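Basket sorting (table sorting)

From the Kaltileck household wiki. Last edited October 2023. This article needs more sources.

Basket sorting is a way of tidying small kitchen things, mostly cups and utensils, into a row of open baskets on a table. Each basket carries a simple mark on the front and the mark says what goes in. Also called table sorting, or in Bakton "the row". Used in homes, shared kitchens, infant classes, church halls.

Table

Any flat top will do. White or pale is usual, matte better than gloss - less glare from a window. Pale tops do show everything though. Specks, crumbs, pencil dust, fine scratches from cutlery being dragged instead of lifted. Wipe before starting, dry cloth first and then damp.
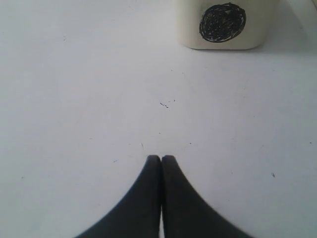 Old scratches don't matter for sorting. Deep ones hold grease and should be seen to. Bleach is not advised on painted tops. A table 900 mm deep gives room for a row at the back and a clear space in front for the unsorted things, narrower tables work if the baskets are small.

Baskets

Plastic, square or near enough, rounded corners, handle holes cut in the sides. Cream and white are the common colours. Cane and wire turn up too but are harder to mark and cane doesnt like wet cups. The Vastora basket, sold in Bakton from August to Christmas most years, is 300 mm long and stacks when empty. The Kong is deeper and people complain that teaspoons get lost in the bottom.

Handle holes vary. Oval ones are kinder on the fingers, rectangular ones are easier to clean round. Either can let a thin handle poke through.

Marks

Usually drawn straight on with a black marker. Circle, triangle, square. Scribbled in or left as outline, makes no odds so long as each one is different. Shapes are prefered to words where small children help or where the household reads more than one language. Baskets which already have printing on them can be used as they are, the pattern becomes the mark.

One household's set: a circle on the left basket, a triangle on the middle one, a black-and-white check on the right.
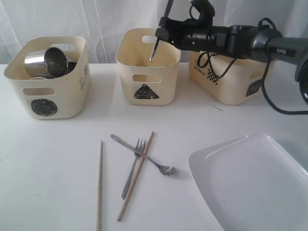 Marker wears off with washing. Go over it again every few months, or put clear tape on top.

Method

Baskets at the back, marks facing out. Unsorted things at the front. Pick up one thing at a time, put it in, next. Cups go first as they take the most room - on their sides if the basket is shallow. Metal cups scratch each other a bit, a folded cloth between them helps. Utensils after, handles all one way. Sharp knives are kept out of baskets altogether.

Most rows have no more than 4 baskets. Longer rows get muddled.

See also: cutlery tray, draining rack, drawer divider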